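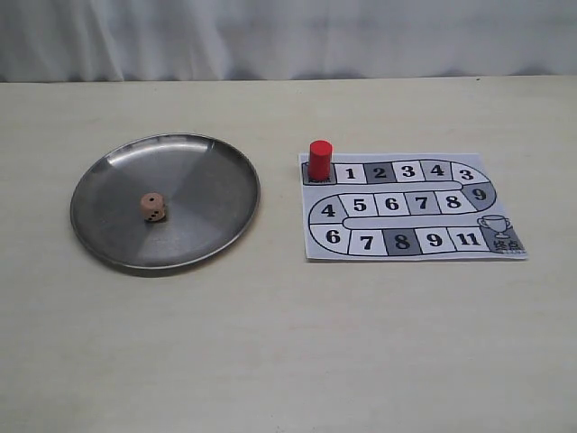
Figure 1. Wooden die and steel plate.

4. What the die can and cannot do

4.1 The promise of the method

Surveys that ask people to own up to breaking a rule have a well-known problem: some of those who broke it will say that they did not. The forced-response design is meant to get round this. The respondent rolls a die where the interviewer cannot see it. On a one, the respondent must say "yes" whatever the truth. On a six, the respondent must say "no". On anything else, the respondent answers truthfully. A "yes" on the form might then come from the die or from the person, and the analyst, who knows how often each face should come up, works back to an estimate for the whole group.

The arithmetic is sound and we have no quarrel with it. Our doubts are about the steps that come before the arithmetic. The estimate is only as good as four assumptions: that the die is fair, that it is rolled at all, that the instructions are followed, and that people who trust the die will tell the truth when it asks them to. Reports on the method tend to test the first of these, which is the easiest, and take the other three on faith.

4.2 The die itself

A small wooden die rolled in a steel dish (Figure 1) is cheap and easy to replace, and it looks like something out of a family board game. Whether this puts people at their ease is a separate matter. In the pilot interviews in Sturnen, several older respondents said that they did not care to have a game brought into a talk about the law, and one chapel-goer would not touch the die on principle. We recorded these as refusals. An earlier draft of the field manual would have had them recorded as "method not understood", and we think that label is wrong and rather convenient.

Wooden dice are seldom perfect. Grain, drilling and wear can all shift the balance a little. For this design a slight bias hardly matters, as the error it brings in is small beside everything else discussed below. We mention it mainly because a reader of the wider literature could come away thinking that fairness of the die was the chief threat to the results.

The dish raises a more practical point. A die rolled on metal is loud. That is useful in one way, as the interviewer can hear that a roll has taken place. It also tells everyone else in the house that something odd is going on in the kitchen, and more than one interview was cut short when a relative came in to ask what the noise was.

4.3 The main survey

The questionnaire was fixed on 27 March 2018 and was not changed after that. Interviews on unlicensed river fishing were carried out by Le Goff, a fieldwork firm, in 24 parishes across Sturnen and Nornar. Answers were entered on tablets running the Zora form package. In all, 2426 adults completed the die question.

If everyone followed the rules, one respondent in six would be forced to say "yes" on average, even in a parish where no one had ever fished without a licence. A share of "yes" answers well under one in six is therefore hard to explain by honest behaviour. Chance alone will push a parish under the line now and then, above all where the true rate of fishing is low. It should not do so often. In our data, nine parishes fell below it.

The simplest reading is that people who rolled a one said "no" anyway. This is easy to understand. A person who has never broken the law is being asked to say aloud that they have, to a stranger with a tablet, on the say-so of a cube of wood. The interviewer explains that the answer carries no blame. The respondent may believe this and still not like it.

4.4 Why the usual repair does not satisfy us

It is common to deal with such "self-protective" answers by adding a further term to the model, which estimates how many people say "no" whatever the die shows. Gwion Rees fitted a model of this kind to the full data, and it gave a higher and more believable rate of unlicensed fishing. We report that estimate in the appendix but do not rely on it.

Our reason is that the term has no fixed meaning. It takes in those who refuse to say "yes" when forced, those who hide real offences, those who did not grasp the rules, and those who never rolled. These groups would have to be treated in quite different ways if the aim is to learn how many people fish without a licence. A single number that covers all of them makes the fit look better – it does not tell us which of them we have met. Two models with different stories behind them can fit the same answers equally well and give very different rates.

There is also the matter of cost. The forced answers add noise, so the die question needs a much larger sample than a plain question to reach the same precision. That price may be worth paying if the answers are more truthful. In a survey with no outside record of who fished, there is no direct way to show that they are, and the common rule of thumb that "a higher figure is a truer figure" assumes the very thing at issue. Confused respondents can raise a figure just as frank ones can.

4.5 Signs from the interviewers

Wyn Pugh sat in on interviews with nine members of the field team in May. Her notes are the most useful evidence we have, and they are not kind to the method. Interviewers shortened the script as the day wore on. Some offered a practice roll and some did not. Two told respondents that it was fine to "just answer normally" if the rules seemed a bother, which defeats the design altogether, although it may well have produced a pleasant interview.

None of this was visible in the Zora records. The form asked the interviewer to confirm that the instructions had been read out in full, and the box was ticked every time. We had treated that box as a check on quality during the fieldwork. It measured a willingness to tick boxes, and we have dropped it from the analysis.

We do not claim that a plain question would have done better. It was not asked, and leaving it out was our mistake. A random part of the sample should have been given the direct question with no die, so that the two sets of answers could be set side by side within each parish. Without that comparison, the parish rates in the next section should be read as answers to a die question and not as rates of fishing.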